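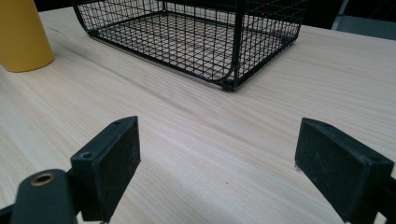

共同キッチン定例会 議事録(1月)

書記は今回もわたしです。前回の議事録が「短すぎて何が決まったのかわからない」と言われたので、今回は長めに書きます。長すぎたら読み飛ばしてください。決まったことだけ知りたい人は、各議題の終わりの「決定」のところを拾えば足ります。

開始は19時の予定でしたが、暖房がなかなか効かず、みんな上着のまま座って19時10分ごろに始めました。出席は各階からひとりずつと、わたし。2階は仕事で遅れて、議題2の途中から合流です。3階は欠席で、事前にメモをもらっています(メモの内容はその都度書きました)。

前回の確認

前回の宿題は二つでした。ひとつは換気扇のフィルター交換で、これは済んでいます。もうひとつは冷凍庫の霜取りで、こちらは手つかず。担当だった4階から「年末に全部食べきってからやるつもりが、年末にむしろ増えた」と報告があり、全員が心当たりのある顔をしていました。2月の頭までに延期です。

議題1 木の天板の手入れ

いちばん時間がかかった議題です。去年の秋に今のテーブルに替えてから、輪じみが気になるという声がずっと出ていました。わたしはあの明るい木の色が大好きで、朝に座ると台所がひとまわり広くなった気がするんですが、色が薄いぶん、コーヒーもしょうゆもよく目立つんですよね。

案は三つ出ました。5階の案は、透明のビニールマットを全面に敷くというもの。掃除はいちばん楽です。ただ「夏に腕がくっつく」「せっかくの木目がもったいない」と反対が多く、わたしも反対にまわりました。1階の案はオイルを塗ること。Wraggという店の蜜ろう入りのオイルを実家で使っていて、塗ったあと一晩置けばよいそうです。塗っているあいだ丸一日テーブルが使えないのが難点で、そこをどうするかでしばらく話しました。結局、みんなの帰りが遅い日の夜に塗って、翌朝は各自の部屋で食べる、ということでまとまりました。

もうひとつは3階のメモにあった案で、「コースターを置く。以上」。これも採用です。

オイルは1本3000円。高いという意見もありましたが、この大きさなら一年はもつだろうという1階の見立てを信じることにしました。塗る前に細かい紙やすりを軽くかけるかどうかも議論になりました。5階は「かけないと染み込まない」、1階は「かけると色むらになる」。どちらも譲らないので、まず天板の裏側で試します。裏なら失敗しても誰も見ません。

あと、これはわたしからのお願いとして議事録に残させてください。熱い鍋をじかに置かないでください! 鍋敷きは引き出しの一段目です。布巾を畳んで代わりにするのもだめです、蒸気で白くなります(やったのはわたしです。すみませんでした)。

決定:マットは敷かない。オイルを共益費で1本買い、2月中に塗る。紙やすりは裏で試してから。コースターは各自持ち寄り、足りなければ買い足す。

議題2 黒いワイヤーかごの使い道

テーブルの上の黒いメッシュのかごについて。4階がEltbyの閉店セールで買ってきてくれたもので、それ自体はみんな気に入っています。問題は、何を入れるかごなのかを決めないまま使いはじめたことです。12月には、みかん、輪ゴム、宅配の不在票、乾電池、誰かの鍵、食べかけのせんべいが同居していました。不在票がみかんの下にもぐって、荷物が一度送り返されています。送り返されたのは5階の荷物で、5階はこの件にたいへん熱心でした。

使い道の候補は、果物専用、調味料専用、連絡用(不在票と回覧)の三つ。調味料は、こんろの近くにないと結局歩くことになるので早々に消えました。果物専用は1階と4階が推していて、網だから風が通って傷みにくい、という理屈です。わたしは連絡用がいいと思っていました。テーブルの上なら必ず目に入りますから。

ここで2階が到着。座るなり「果物はかご、紙は冷蔵庫の扉」と言い、それで決まってしまいました。こちらが20分近く話していたのは何だったのか。磁石のクリップは2階が余らせているのを提供してくれるそうです。ありがとうございます。

かごの底の当たりが天板に傷をつけないか、という心配も出ました。オイルを塗ったあとは特に気になるので、底に薄いフェルトを貼ることに。フェルトはわたしの裁縫箱にあります。色が紫しかないのですが、裏だからいいという声と、黒にしてほしいという声に分かれました。多数決で紫です。

決定:かごは果物専用。紙類は冷蔵庫の扉。電池と輪ゴムは引き出しの三段目。底にフェルトを貼る(書記)。

議題3 朝の拭き掃除の当番

夜に使った人が拭くという今の決まりが、うまくまわっていません。夜は暗いのでパンくずが見えず、拭いたつもりでも朝になると粉っぽいのです。4階から、夜とは別に朝の当番を置いてはどうかと提案がありました。

1階は朝が早いので「ついでだからやってもいい」と言ってくれましたが、毎朝ひとりに任せるのはよくない、と2階。それはそうです。週替わりで各階がまわすことにしました。順番は1階から上へ。3階は欠席でしたが、メモに「当番が増えるなら朝以外で」とありました。朝の当番の話なので困りました。相談の結果、3階には朝のかわりにごみ出しの回数をひとつ増やしてもらうことで打診します。打診するのは隣室のわたしです。

拭き方も少しだけ。洗剤は使わず、固く絞った布巾で木目に沿って拭き、そのあと乾いた布で仕上げます。布巾はテーブル用と床用を分けてください。テーブル用は白、床用は青です。先月、青い布巾が流しの白い布巾のところに掛かっていました。思い出すと食欲がなくなるので、この話はここまでにします。

決定:朝の当番を週替わりで新設。当番表は冷蔵庫の扉。布巾の色分けを守る。

議題4 買い足しと予算

Illauのカタログを見ながら、必要なものを出し合いました。コースターは1枚200円。白い布巾も、今あるものがだいぶくたびれているので買い替えます。1枚80円の薄手か、もう少し厚手かで意見が割れ、汚れたら気軽に床用へ下ろせる薄手に決まりました。でも床用は青なんですよね。白を床に下ろすと色分けが崩れると5階が気づいて、全員しばらく黙りました。隅に青い糸を縫いつければいいということになり、縫うのはわたしです。今日わたしの仕事が多くないですか。

4階から椅子の脚カバーの希望も出ました。引くときの音が下の階に響くそうで、1階が深くうなずいていました。これは急ぎたいのですが、脚の太さを測っていなかったので次回まわしです。測るのは4階。

電気ポットの買い替えは、Greltbergのものがよさそうという話だけして終わりました。今のポットもまだ沸きますし、ふたが固いだけです。

決定:コースターと白い布巾を購入。脚カバーは採寸後に再検討。ポットは見送り。

その他

・テーブルの上に私物を置いたまま寝ないでください。朝の当番が拭けません。
・果物をもらったら、かごに入れた時点でみんなのものと考えます。自分で食べたい分は部屋へ。
・みかんの箱が実家から届くという人が二人います。時期をずらせないか、それぞれ聞いてみるそうです。
・22時以降の煮込み料理について、においが気になるという意見と、おいしそうで眠れないという意見がありました。どちらも禁止を求めるものではないとのことで、換気扇を必ず回すことだけ確認しました。

次回は2月、オイルを塗り終えてから開きます。日取りは冷蔵庫に貼ります(かごには入れません)。お茶菓子は2階の担当です。

閉会は20時半過ぎ。終わってからせんべいの残りを分けて食べ、最後に残った人で湯のみを洗いました。訂正のある人は書記の部屋の戸に付箋を貼っておいてください。

記録 書記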